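Packing and Space, Session 2
Nandini Rajan
Handout for Mon 7 February

Last week we established that everyone believes they can load a trunk. This week, blocks in a bin with sloping sides.

Terms you will need:
Footprint: the floor a block takes up.
Dead space: floor too narrow for another block, usually created by the person complaining about it.
Wall loss: what sloped sides cost you. The Kulkarni reading spends 65 pages on this. Read the first two.

Take three red-brown blocks and three green ones, and sketch a tidier layout before moving anything.

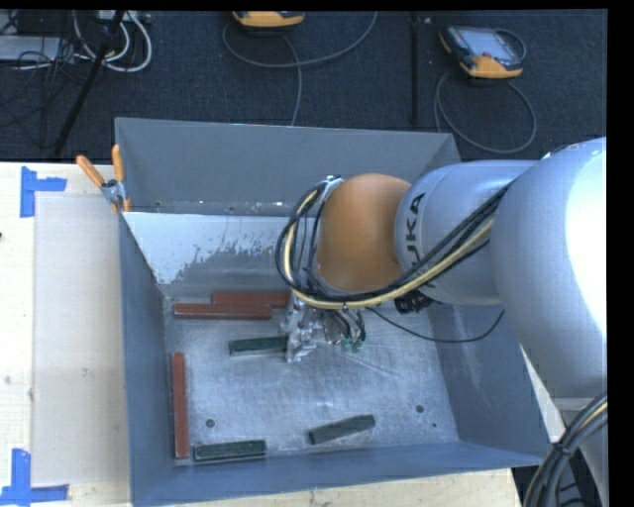 Same six blocks, same bin, in both views.
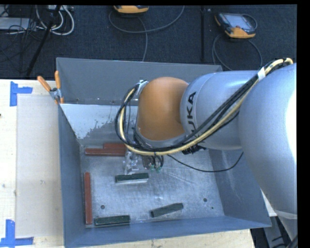 Should I sort by color or by size first?
Size first. Color makes a layout easier to check, but it won't make anything fit.

Homework: repeat the exercise with a drawer at home. Sketches go in the Mondside folder, 200 words maximum. Daria's group still owes me last week's.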